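# The Table Page

Every shared office has one flat surface where things go to be somebody else's problem. Ours at Badonen is white, stands on gray carpet, and was bought for meetings. We've held two meetings at it. The rest of the time it has served as pantry, lost and found, drying rack and, for most of one May, a home for a box of 317 unsharpened pencils that purchasing swears it never ordered.

I started this page after the move from the Jirkum building, when it became clear that we were the kind of people who label forty cartons "MISC" and then stand in a hallway wondering where the mugs are. It's a gallery in the same way that our kitchenette is a kitchen. Most of it is words, and I've left the older entries up.

## The ground rules, such as they are

Viorica Hodžić wrote the original sign. It said *Please clear the table when you are done.* It was a good sign, in a readable font, and within a week it had a plate on it.

The second sign was longer and had underlining. It asked that food go in the kitchenette, dishes in the sink, cleaning stuff under the sink, and personal items back to the person. Viorica is a patient woman and also the only one of us who owns a laminator, so this sign is still with us. I moved it last month to get at the stapler.

The current arrangement has no sign. Whatever is on the table at 5:30 p.m. gets looked at, argued over for a minute, and put somewhere. We do the round things first because they roll.

## Mugs

There were 109 mugs on the moving inventory. We have a staff of up to 20 on a good morning, and I've never seen more than seven of them drink anything hot. Half of the mugs came from trade shows. Brellel gave us a whole case one year with the handle on what everybody agrees is the wrong side of the logo, so if you're right-handed you spend your coffee advertising to yourself.

The favorites are the plain ones. People get quietly possessive about a plain mug. They'll wash it by hand and walk it back to their desk, then leave four Brellel mugs in the sink with a clear conscience.

On the table, a mug is the first thing to arrive and the last to leave. It holds pens for a while. Then it holds a teaspoon, and at that point it has tenure.

## Trays

A tray is a promise to tidy up. You put it down and think, good, now the small stuff has a place to live. Then the small stuff lives next to it.

We own three, all oval, because Omerović the office supplier was out of the rectangular kind and I said "whatever you've got" on the phone, a phrase I no longer use with suppliers. Oval trays don't stack against a wall and don't fit the shelf. They do look nice at the center of a table with nothing in them, and that's mostly how they've been employed.

## Fruit

Fruit was somebody's wellness idea. The bowl lasted until the bowl was needed for batteries. Since then the fruit has been freelance. You'll find it by the printer, on the windowsill, next to the phone charger. I've stopped asking who eats it. The bananas go, the apples stay, and one lemon has been here longer than our intern.

## Condiments

I counted the ketchup once and was sorry. We have no grill and no fryer, and the nearest fries are a twenty-minute walk away, yet there's always a squeeze bottle within reach. My theory is that people bring one for a lunch, feel it would be odd to carry ketchup home on the bus, and leave it as a gift to the community. The community has enough.

## Sponges

I'll keep this short for the sake of anyone eating. New sponges belong in the drawer. Old sponges belong in the trash. There's a third kind of sponge, the in-between sponge, that people set down on the table because they can't decide, and I'd like those people to come see me.

## The white table, as found

Tray in lavender-gray, strawberry, red squeeze bottle, teal mug, blue spongy thing with a clip beside it. The banana is up by the tray, which is the closest any fruit has come to being put away this year. 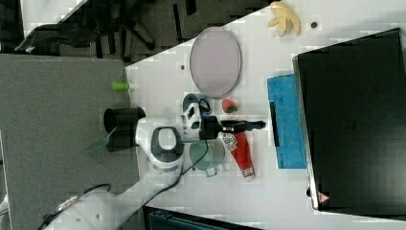
Sorting goes faster if you go by where a thing should end up and ignore what it is. I've tried it the other way, with a pile for food and a pile for dishes, and you end up with tidy piles on the same table, which just means the clutter has been promoted.

So: sink things to the sink in one trip. Fridge-door things to the fridge door, label facing out, so the next person can see we already have one. Cleaning things under the counter, left side, behind the trash bags. Clips go in the clip jar, and if the clip jar is full, please use a clip for something.

That leaves the stuff with no category. Every round turns up a few bits that could be a game piece, a cap, or part of a chair. They go in the shoebox on top of the cabinet. When the shoebox is full I send a photo around, and everyone replies "not mine" with a speed I'd love to see applied to timesheets.

If you're missing a plain mug, check the top shelf before you write to me. The Brellel ones are free to take, any quantity, and I can have them boxed by four.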